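Work notes > Packing room > April

April, 9:40 p.m.
By the second-shift packer

Boxes again

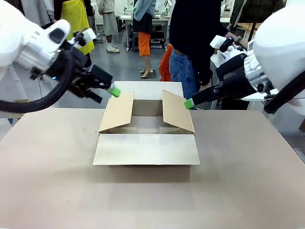 Will I still be packing by hand next year? I think so, but fewer hours of it, and more of my day will go to checking and fixing.

Prundgate wants the arms opening and closing cartons by summer. Filling stays with us for now. Up to 60 cartons an hour is the number on the sheet from Trasten. I have not seen it get near that. Flaps are the trouble. The stiff ones spring back and someone has to step in, and today that was me for most of the afternoon.

My wrists feel better than they did in winter, I will say that. I used to tape and fold all shift and go home with ice on both hands. Now I stand more and get bored sooner.

Two of us have been moved to alterations and two more are learning the Jumitz software. I asked to learn it too. The answer was maybe after the Caldeira order ships. Pay is the same either way, and I asked about that twice.

The talk at break was about overtime. There was less of it this month and people who count on it are worried. I am one of them. The supervisor said hours would even out and did not say when.

Need to bring my own cushion for the stool. Early start tomorrow, 4 pallets due out before lunch.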